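Stullcombe Household List - archive
By Kumarasinghe, 30/10/2024

> Has anyone on the list ever got one of those big white oval lids clean round the rim? Mine has a black edge and it collects everything. 32 years of housekeeping and I am losing to a groove.

Cotton buds, and low expectations. I do the gloss first, as it flatters me, then the three little slots, then the silver bit, and then I put the kettle on.

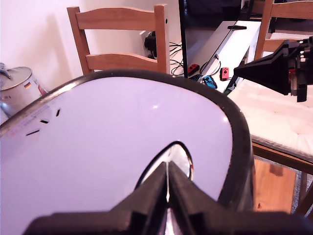
Black rim, three slots, silver notch. Skevley, dining end.

The small print at the side I leave alone, having never managed to read it. The rim wants six cotton buds and a grudge. I last did mine in June.

We use cookies to improve your visit. Accept / Manage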